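2 min read

The arm didn't drop it. That's the first thing the test lead at Lulden wants cleared up, because the story going round the building was that it dropped a bowl.

"It squeezed," she says. "Different problem. Dropping you can see coming."

We talked on a Tuesday, early, in the corner room where Lulden runs its table work. Small jobs: pick up a thing, put it in a dish, take it out again. The fingers come from Kartha, the control software is Ferent. She has run the setup since November and had, she says, 17 clean days before the fault.

Then a close on the rim that should have stopped and didnt. The force reading froze at its last good value, so as far as the software knew the fingers were touching nothing much. They kept closing. The bowl cracked and a piece went across the room.

"Two of us in there. One with glasses on, one without. Guess which one I was."

No one was hurt. She hit the stop, and then -- this is the bit that bothers her -- the arm held its grip for 2 seconds before letting go.
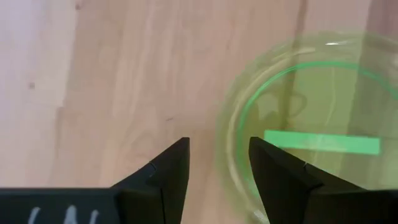

"Clear stuff is hard anyway," she says. "The wrist camera looks through it and sees table. So you lean on touch. And touch was the part that was lying to us."

The log had it all, once they looked. Readings come in 2000 times a second and every one of them was the same number, down to the last digit. A live sensor never does that. It jitters. Nothing in the software was checking for jitter.

Cause? A connector at the wrist, half backed out. Pushed in by hand the week before and never latched. She says that flatly. She was the one who pushed it.

The fix is dull. If the reading stays flat too long the fingers open and the arm stops. The connector has a clip now. Glasses for everyone in the room, and the stop button moved to were you can reach it sitting down.

Is she happy with it? Mostly. The slow release is still open, she wants it gone before the Enoletti trial starts.

"I've asked for a date. I'll ask again after lunch."

Related
Enoletti trial: what we know so far
Why grippers struggle with glass
Emergency stops, and where people put them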